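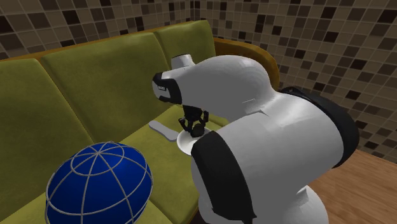
Robot, green sofa, white plate.

Guides > Fundraising > Events

How to Run a Charity Dinner That Makes Money

By Liudmyla Zakharchenko
14th November

I have sat through a lot of charity dinners, and I suspect a fair number of them lost money. The thank-you letter always says the night was a success. Ask what was left after the caterer got paid and people start talking about "awareness."

If you still want to hold one, do it in this order.

1. Work out the net before you book anything. Write down the room, the food, the printing, the sound system and the staff hours. Staff hours are the line everyone skips. When we ran the Florcombe dinner in April, we left them out of the first budget and the profit looked wonderful. Put back in, they ate most of it. We cleared $2,000.

2. Price the ticket from the cost of a plate. If dinner costs you $40 a head, a $40 ticket raises nothing, however full the room is. I would want at least double, and if your supporters won't pay that, send them a letter asking for a gift and let them stay home.

3. Get sponsors in writing. "Put us down for a table" is a pleasant thing to hear and you can't bank it. Gramar said yes to us on the phone and then needed two months to approve the invoice. Don't print a logo until the form is signed.

4. Be suspicious of the silent auction. Donated items feel free, but somebody has to collect them, write them up, store them and chase the winners. Ours had a weekend cottage that went for less than a weekend there normally costs — nice for the bidder. Four good lots will do. Skip any lot that comes with a minimum price you have to pay back to the supplier.

5. Make one clear ask. Shota Noguchi, who did ours, spoke for two minutes, named one program and stopped. I had wanted a video. I was wrong, though I still think he should have gone on before dessert, when fewer coats were on.

6. Do the books within a week. Record pledges separately from money received, and don't announce a total that mixes the two. In the US, donors also need to be told how much of the ticket paid for their meal, so have that figure ready before receipts go out.

Then compare the net with what the same hours would have brought in if you had spent them calling past donors. We did that last, and should have done it first. There may be a dinner next year — I haven't agreed to it.

Filed under: Galas & Dinners, Budgeting
40 shares | 2 comments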